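Minutes for a tiny strata: how much do I have to write down?

Posted in Home & Neighbours > Strata and body corporate

Szu-yu Chien
I've been made secretary of our block (3 units, one shared driveway, endless feelings about the driveway). Last meeting ran 40 minutes and my minutes came to four pages, including a fairly complete record of Unit 2's views on bins. The owner of Unit 1 wants it "tidied". Do I have to keep all that? And can I take notes by hand, or does it need to be typed on the spot?

3 replies

Heino Mockus
Just record it on your phone. Done.

Beca Voyle
Please don't just record it on your phone, unless everyone has agreed and you enjoy listening to bins twice.

I did the minutes at Skultau Court for years, 34 owners, most of them talkers. Write down who came, who sent apologies, the exact wording of each motion, who moved and seconded it, and the result. If money's involved, put the amount. We once spent a whole evening arguing over whether we'd approved $535 for the gate motor or "up to" $535, and the minutes said "gate, yes".

Opinions can go. "Bin placement was discussed" covers a multitude of sins. Check your state's rules for how soon the minutes have to go out.

By hand is fine. I used a spiral notebook and a pencil, and typed it up that night while I could still read my own writing.
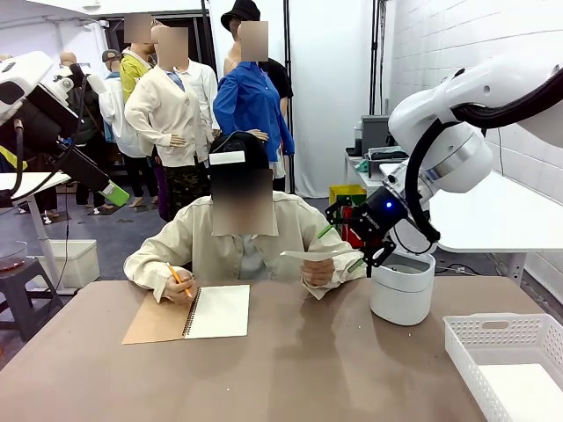

Diarmuid Heffernan
Agree with Beca on everything but the pencil. Ours got smudged and the Unit 5 bloke has been claiming ever since that he voted against the letterboxes. Use a biro. Also, send the draft marked DRAFT, or someone will frame it.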